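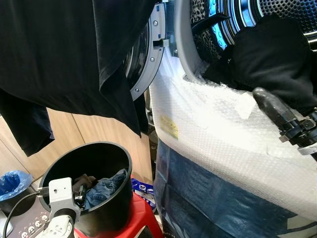 Tadeusz Wróbel wrote back that I should quit touching the gripper offsets and check the wrist collar bolts first, becuase a loose collar looks exactly like bad calibration. Fair. Checked Tuesday. Two were loose on the right arm.

So, laundry cell, current state. Torqued the collar, re-homed both arms, redid the drum approach with 20 points instead of 6. Offset file is now rev 17. Bubble wrap stays on the washer front until I trust the thing.

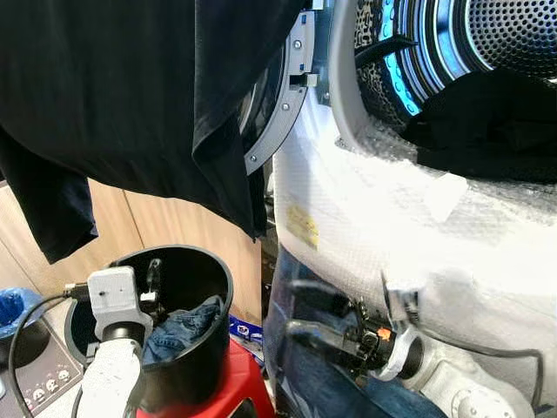

Left arm still drifts a bit after a long run. Cable drag, I think. Going to reroute it tonight and try agian with jeans, heavy stuff shows it up faster. Spare finger pads are coming from Dahlgren, no date yet.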